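Notas para la charla: percepción y control en Villeck

Diapositiva 1. Saludar, decir que hablo quince minutos. 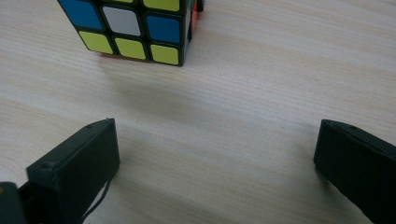

Bronwyn Cosgrove me escribió que el detector no es el problema — para ella el retraso está entre la pose estimada y el planificador. Leer su frase despacio.

Diapositiva 2. Tenemos 3975 episodios; en 398 la pose del cubo salta cuando los dedos están abiertos y una cara queda casi de perfil. Mostrar la gráfica de febrero.

Diapositiva 3. El filtro nuevo espera 131 ms antes de aceptar un giro brusco. Falta probarlo con el código de Halfdan Skov. Preguntas.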